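Print this message | E-mail this message

[gripper-practice] Re: Draft rules for home sessions, clothing tasks
From: Yen-ting Au
To: list

Feng-yi Hsieh wrote:

> Section 4 says every session starts with the fingers closed and
> the item in view. Does that apply to beds too? The Romine group
> starts with the fingers open. Also, do we need a left/right mark
> on the back of the unit if the number is already in the log?

Yes to both. Closed start applies to any surface, beds included. Romine can keep their way for the 13 sessions already logged, but new ones from May on should follow the draft.

On the mark: keep it. When I went through the Goris set I found 31 files with left and right swapped, out of 3,033. All of them came from units with no side on the label. The log was filled in later from memory.

Revised text for section 4 follows. Changes from the last draft are in items 2 and 4.

1. One item to be picked up per session. Finished work may stay on the same surface.

2. Label and code on the back of the unit must be readable at the start. The label carries the number and the side.

3. Fingers closed and pointed at the item before the first move. Hsu asked for a fixed distance. I left that out, as beds and tables differ too much.

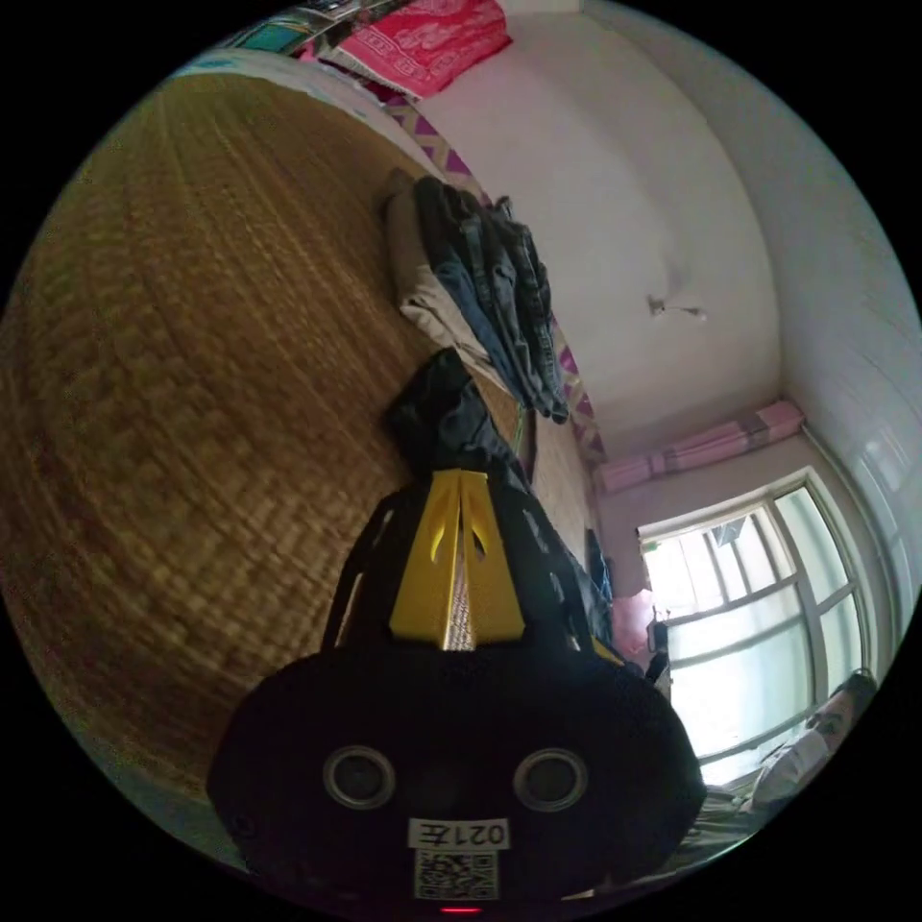 4. People in the room. Anyone who may come into view signs the form first, including family members who are only sitting nearby. A face mask does not replace the form.

5. Windows. Daylight is fine. Do not close curtains partway through a session.

6. Stop if the item falls to the floor. Log it and start a new session.

Trunda wants item 6 to allow one retry. I am against it but will go with the list. Comments by the 26th please, then I will send the clean copy.

Yen-ting

2 comments | 0 shares

Recent in this list:
Battery storage between sessions
Re: Who keeps the signed forms
Label size, second try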